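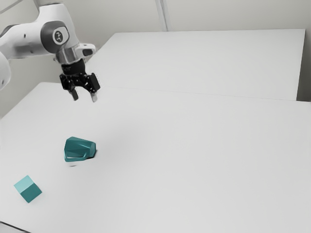
Equipment planning, small parts handling cell, Cleltstead site
Progress report, 20th November
Prepared by Angus McIver

1. Position against plan

The simulation stage is finished and its findings have been used to revise the equipment list. No hardware has been ordered. The cell remains a single arm with a parallel gripper, as set out in the May proposal. The layout model has been handed over to Mekwood, who will check reach and cable routing.

2. Gripper

Quotes were requested from Figueiredo and Pondard. Pondard has not yet given a delivery date. Figueiredo offers the gripper at 3,740 pounds, with a spare set of fingers at 748 pounds. Both sums exclude VAT. We propose to buy the spare set with the first order, as a later order would carry its own delivery charge.

The mug case decides the finger specification. With one finger inside the opening and the other outside, the weight hangs to one side of the grip, so pad material and finger width both matter. We have asked each supplier for pad wear figures - neither has sent them.
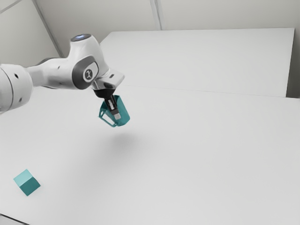
Figure 1. Mug held by its wall above the table, simulated cell.

3. Tables and floor space

The model uses two tables, one behind the other. The rear table is kept in the budget for now. If Mekwood finds that the arm can't make good use of it, that line will be released and moved to guarding.

Objects without parallel faces are the other open point. The cube is a simple grip for two fingers. The faceted part is harder to plan for, and the choice of approach angle may call for a wrist camera, which isn't in the present budget.

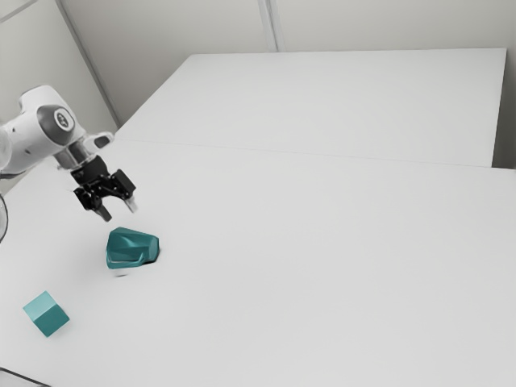
Figure 2. Open gripper over the table, with the faceted part and the cube.

4. Decisions requested

Approval to place the gripper order, including spare fingers, once pad wear figures are in.
Agreement to hold the rear table line until Mekwood reports.
A view on whether a wrist camera may be costed as an addition.

5. Next period

Mekwood's check is due in four weeks. The revised budget sheet will follow, with guarding and installation shown as separate lines.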